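Community Help > Home and Workshop > Robots and Automation

Can a robot put books back on a shelf yet?

Reading time: 4 minutes

Posted by Warrick Costigan

I look after the reading room at Arnby, which has 188 books out on open shelves and a good many more in the back. People take them down, leave them on the tables and go home. Putting them back takes me 22 minutes on a normal evening, and I also have benches to wipe and a small repair shop next door to sweep.

My nephew keeps telling me that machines do this sort of thing now. I have seen films of robots folding towels and loading dishwashers, but they are all speeded up and I don't know what to believe. I am not after anything clever. I want books picked up off a table and stood on a shelf, any shelf, without torn covers. Can that be done today, and is it worth asking anyone for a price? Please don't just send me a link to a robot vacuum. I have one.

Eleri Lloyd

Short version: it can be done slowly, on a table, with books chosen for the job. I would not ask for a price yet.

I worked on handling jobs at Skisen for a few years, mostly boxes and bagged parts, and books are harder than either. A book lying flat gives a gripper very little to get hold of. You and I slide it to the edge of the table or get a fingernail under the cover without thinking. Two stiff fingers have to come in level with the table and close on the thickness of the book, and if they come in a bit high they skid over the top.

A stack is worse. The machine has to take the top one and leave the bottom one where it is, and if the two are not lined up it has to work out which edge belongs to which book.

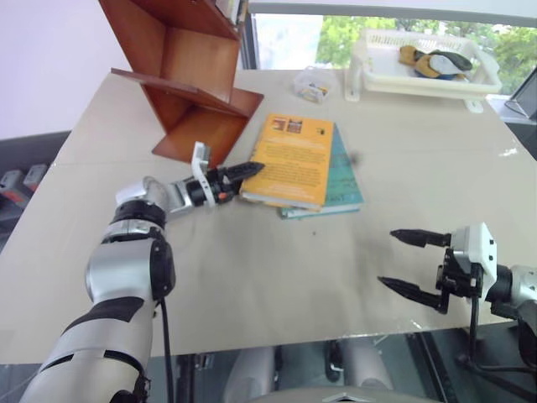
What to ask before you believe a demonstration

Ask whether the arms are working on their own or whether a person is steering them. Both look the same on film. Steering is how a lot of these systems are taught, so there is nothing dishonest in it, but it tells you about the hand and not much about the robot.

Ask to see it at normal speed. Ask what happens when it drops one.

Then look at the shelf. A straight shelf with a gap already in it is fairly kind, provided the books on either side stay up. Slanted shelves are a mixed bag. Gravity helps hold the book once it is in, but the arm has to match the tilt as it lets go, and if it is out by a little the book slides or turns over. The tree-shaped sort with shelves going off left and right means a different approach angle each time,

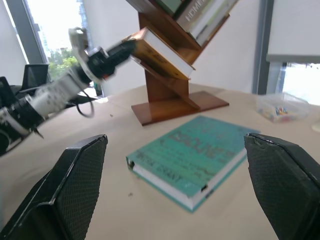 and after all that you still want the spine facing out. Most people forget to ask for that. A hardback with a firm cover is the easiest thing to start with. Floppy paperbacks, magazines and anything with a loose dust jacket will give you trouble for a good while yet.

For your benches, wiping a clear flat surface is much nearer to being useful than shelving is. Clearing it first is the hard part.

Athumani

Agree with most of that. I'd add that two arms do help, as one can steady something while the other lifts, but you pay for both and they need room to swing. Arnby is not big from what I remember — you would lose a table.

We had a single arm on trial in the shop at Brandine, putting finished parts in trays. Same part, same tray, all day, and it managed up to 1789 in a week. Then someone moved the tray stand a little and it spent the morning placing parts on the rim. That was April. It's fine now, but the stand is bolted down. You can't bolt down your readers.

Get a trolley and a sign asking people to leave books on it.

Warrick Costigan

Thanks both. I have a trolley already, they put their coats on it. Will try the sign. Eleri, is there a make of bench wiper you would look at, or is that a "not yet" as well?

Eleri Lloyd

Not yet for one you can just buy and switch on. I'd look again in 2 years.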